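# The Second Life of a Wool Rug

Most of the rugs that come into the Durnthorpe wash house have been walked on for 20 years and cleaned twice.

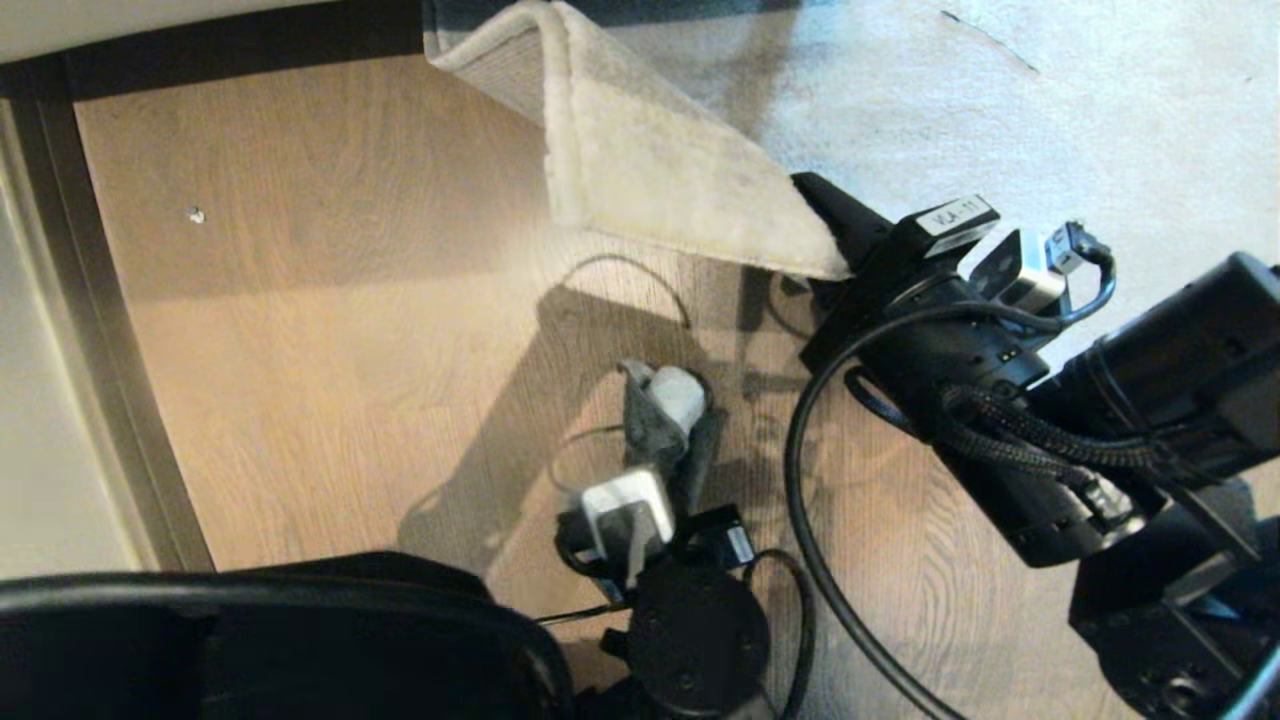
Taha Fawzy opened the business in a former dairy on the edge of town, and he still gets asked why a rug can't just be steamed where it lies. His answer is short. Steam wets the top of the pile and leaves the grit at the bottom, and the grit is what wears a wool rug out. Every footstep grinds it against the base of the fibers.

So the first job is dry. Each rug goes face down over a steel grid and is shaken by a row of leather straps turning on a shaft. The machine is a Wolico, built for hotel laundries and bought at auction with no manual. A hall runner can drop a cupful of sand. One large rug from a farmhouse kitchen gave up enough to fill a bucket, and Fawzy weighed it for the owner, who didn't believe him.

Washing comes next, in a shallow concrete bath with a drain at one end. The water is cool and the soap is mild. Red dyes are tested first with a damp white cloth, and if any color lifts, the rug gets a vinegar rinse and a faster wash. Then it is rolled, spun and hung from the old dairy rails. In September, with the doors open, drying takes a day and a half. In a wet winter it can take up to 16 days for the thickest pieces, and the bill for the dryers goes up with it.

The shop cleaned 1,644 rugs last year. Of those, 749 also needed repair, mostly to the edges. Side cords fray where chair legs catch them, and fringes get eaten by vacuum cleaners. Fawzy's advice on fringes is to sweep them by hand and leave the machine well clear.

Repairs are done upstairs, where the light is better. The yarn comes from two suppliers, Cuevas for the plain wools and Isia for anything that has to be dyed to match. Matching is slow work. A rug that has faded for decades is rarely one color from end to end, and a patch that looks right at the bench can look wrong by the window.

Not every rug is worth the money. A full wash with new side cords on a room-size piece can cost more than the rug would sell for, and Fawzy tells people so at the counter. Some go home and think it over. Plenty come back on Monday and pay anyway – it was a grandmother's, or it was the first thing they bought for the house.

The most valuable piece he has handled was insured for $4,000, which is modest in this trade. It had spent years in a garage under a motorcycle. The oil came out in three washes. The moth damage took the rest of the winter, and the owner now keeps it in a back bedroom, turned end for end every spring.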